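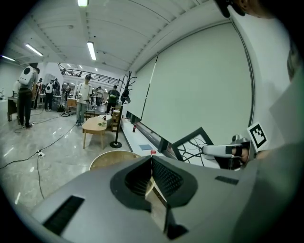

Black finger pads on the Ceria hand-held gripper, with a second gripper and its marker at right.

Home | Reviews | Grippers | Arms | Cameras | Controllers

Ceria hand-held gripper pair: bench review
By Elias Sleiman
52 shares | 5 comments

We ran the Ceria pair against our older Murnthorpe units through October and logged 2,337 grasps in total, 891 of them on thin, flat items. Both kits use the same recording software, so the comparison comes down to mechanics and tracking.

The body is grey with a smooth matte finish, larger than the Murnthorpe and noticeably more front-heavy. Wrist fatigue set in sooner for most operators. The finger pads are the best part. The ribbed inner face held small bottles and card stock without much squeeze, and replacement pads press on without tools.

Flat and framed objects are a harder test. The jaws have to close on a narrow edge, and any roll at the wrist tips the piece out of line. With the Murnthorpe we regularly lost the edge on first contact. The Ceria pads gave a little and kept it, provided the approach was square.

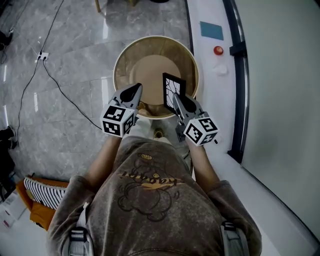

Working over a tub adds a second problem, in that the rim limits how low the handle can go. Reaching in at a steep angle is fine. At a shallow angle the body fouls the rim before the tips reach the base, and the operator ends up leaning forward to compensate.

Tracking was steady with the marker faces in clear view. It dropped when one forearm crossed the other — a fault shared with every marker-based kit we have tried, the Ghanem included. Glare off polished tile made it slightly worse in the late afternoon.

The trigger return spring is too stiff for long sessions, and the manual does not say whether it can be swapped. Litembridge, the distributor, has yet to answer on that point.

Recommended for tabletop work. For deep containers, try the slimmer Murnthorpe first.

Last updated: October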